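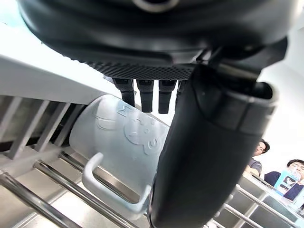
A light-blue mug on its side in a dish rack.

Mug

20 shares | 2 comments

A mug is a drinking vessel with a handle, used mainly for hot drinks such as coffee, tea, cocoa, and soup. It is larger and usually thicker than a teacup, and in ordinary use it is set down without a saucer. Most household mugs are made of glazed ceramic. Glass, enameled steel, plastic, and wood are also used.

The word is also applied to some vessels for cold drinks, including the heavy glass beer mug. Usage differs by region, and the line between a mug and a large cup is not fixed.

Form

The typical mug has a cylindrical body, a flat or slightly recessed base, and one handle large enough for two or more fingers. Straight sides are easy to decorate and hold heat fairly well. Tapered bodies can often be stacked, and for this reason they are common in cafeterias and other places where storage is limited.

The wall of a ceramic mug slows the loss of heat from the drink and protects the hand. A thick wall also takes up some heat when the drink is first poured, and many cafés warm their mugs beforehand. The rim is commonly thinner than the wall, and a rounded rim is less likely to chip.

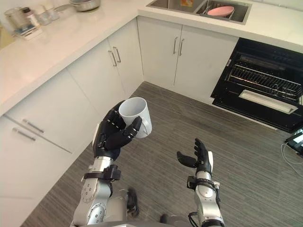 A plain white mug with a cylindrical body.

Manufacture

Ceramic mugs are formed by throwing on a wheel, by pressing in a mold, or by slip casting. Handles may be cast with the body or made separately and joined while the clay is still firm but damp. The piece is dried, fired, glazed, and in most cases fired again. Decoration may be applied beneath the glaze or over it. Underglaze designs generally withstand washing better.

The pottery at Punby is known locally for a salt-glazed mug with a low, wide handle. The works closed its last large kiln, and production continued on a small scale under the Florka name. The Florka pattern book lists 1217 designs, of which 11 remain in production. The Evetti works, a later rival, made a lighter mug for hotels and railway dining rooms. It was sold in white and cream only.

Care

Most glazed mugs may be washed by hand or in a dishwasher. Pieces with metallic trim, overglaze painting, or glued repairs are normally washed by hand. In a dishwasher, mugs are placed upside down in the upper rack, at a slight angle if the base is recessed, so that water does not collect there. Tea and coffee stains can be removed with a paste of baking soda and water. Scouring powders may dull the glaze.

A mug with a crack through the wall should not be used for hot liquids. 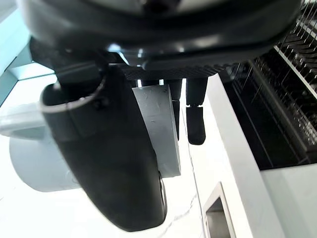
Collecting

Mugs are collected by maker, by period, and by the event they commemorate. The Ardeleanu collection, shown each February in the Punby town hall, is arranged by handle shape. Value depends chiefly on condition, and a repaired handle lowers the price considerably. Maker's marks are usually found on the base.

See also

Beaker
Stein
Tankard
Teacup

Last revised 5 Jun 2025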